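Clothing Swap Planning Meeting, November
Present: Korkor Amegashie (chair), Tormod Sandberg, Ohemaa Aidoo, Wanda Kołodziej (notes)

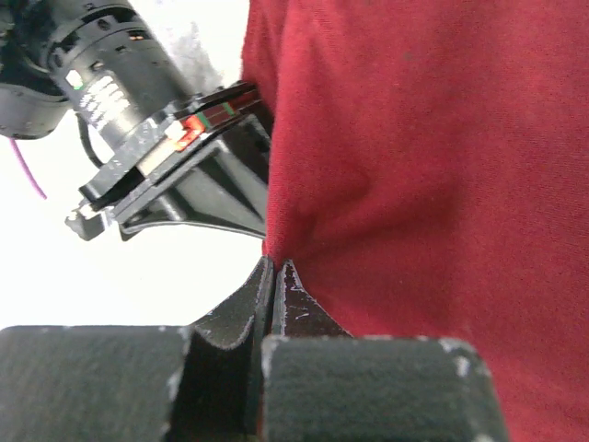 1. Donations. We're at 178 pieces already, and what a lovely mix! Korkor thanked everyone who dropped off bags.

2. Folding. Agreed: knits get folded flat and never hung, sleeves in first, reds kept apart from the pale stuff. Ohemaa will show the fold at 5 p.m. before doors open (come early, it's fun).

3. Tables. Tormod to bring two more from Jalelard. Wanda to make size signs.

Meeting closed at 8:16 p.m.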